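# Wihongi: Wahlbehörde verschiebt Stichwahl um das Präsidentenamt

Die Oberste Wahlbehörde von Wihongi hat die für Juni angesetzte Stichwahl um das Präsidentenamt ausgesetzt. Der Beschluss wurde am Freitag nach einer nichtöffentlichen Sitzung in der Hauptstadt Urbridge bekannt gegeben und ist mit sofortiger Wirkung in Kraft getreten. Zur Begründung verweist die Behörde auf anhängige Beschwerden aus dem ersten Wahlgang, über die vor einer weiteren Abstimmung abschließend zu befinden sei. Ein neuer Termin wurde nicht festgesetzt.

Gegenstand der Beschwerden sind die Niederschriften aus 166 Wahllokalen, überwiegend in der Küstenprovinz Badatora. Nach Darstellung der Beschwerdeführer fehlen auf den Protokollen vorgeschriebene Unterschriften der Beisitzer. In einem Teil der Fälle sollen die übermittelten Ergebnisse von den öffentlich ausgehängten Auszählungen abweichen. Die Wahlbehörde hat die betreffenden Unterlagen angefordert und den Provinzbehörden hierfür eine Frist von 72 Stunden gesetzt.

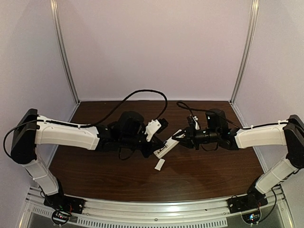 Yaneth Benavides bezeichnete den Beschluss als rechtlich nicht haltbar. Das Wahlgesetz sehe eine Aussetzung ausschließlich bei Naturkatastrophen und im Verteidigungsfall vor; anhängige Beschwerden seien parallel zur Vorbereitung der Stichwahl zu behandeln. Man werde das Verfassungsgericht anrufen und dort auch die Zusammensetzung des Spruchkörpers der Wahlbehörde rügen.

Der Vorstoß dürfte das Gericht vor eine schwierige Aufgabe stellen. Zwei Richterstellen sind seit dem Ausscheiden ihrer Inhaber unbesetzt, und das Parlament hat sich bislang nicht auf Nachfolger verständigt. Beschlüsse in Wahlsachen bedürfen nach der Geschäftsordnung einer qualifizierten Mehrheit der gesetzlichen Mitgliederzahl.

Im ersten Wahlgang hatte keiner der Bewerber die für einen unmittelbaren Sieg erforderliche Schwelle von 40 Prozent der gültigen Stimmen erreicht. In die Stichwahl zogen die frühere Außenministerin Nidia Paucar und die amtierende Vizepräsidentin Amparo Ticona ein. Paucar rief ihre Anhänger zur Ruhe auf und forderte die Regierung auf, den Zugang der Beobachter zu den Lagerräumen mit den Wahlunterlagen zu gewährleisten. Ticona erklärte, sie werde jede Entscheidung der zuständigen Organe respektieren. 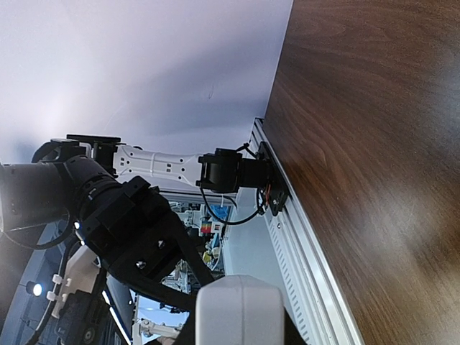

*Blick entlang der Schiene an der Tischfläche.*

Die Regionalorganisation mit Sitz in Jerkport, die den ersten Wahlgang mit einer Beobachtermission begleitet hatte, äußerte sich besorgt. Missionsleiterin Remedios Estrella teilte mit, die Mission verbleibe bis auf Weiteres im Land. Sie regte an, die strittigen Niederschriften im Beisein beider Lager neu auszuzählen und die Ergebnisse je Wahllokal zu veröffentlichen. Eine Stellungnahme der Wahlbehörde zu diesem Vorschlag liegt nicht vor.

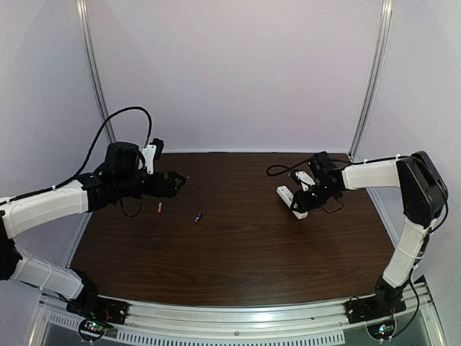

Ungeklärt ist ferner die Frage der Amtsübergabe. Das Mandat des Präsidenten endet nach der Verfassung zu einem festen Zeitpunkt und kann nicht verlängert werden. Steht bis dahin kein gewählter Nachfolger fest, gehen die Amtsgeschäfte auf die Parlamentspräsidentin Yurani Muñoz über. Ihr Büro bestätigte, dass entsprechende Vorbereitungen geprüft werden, und verwies im Übrigen auf die Zuständigkeit der Wahlbehörde.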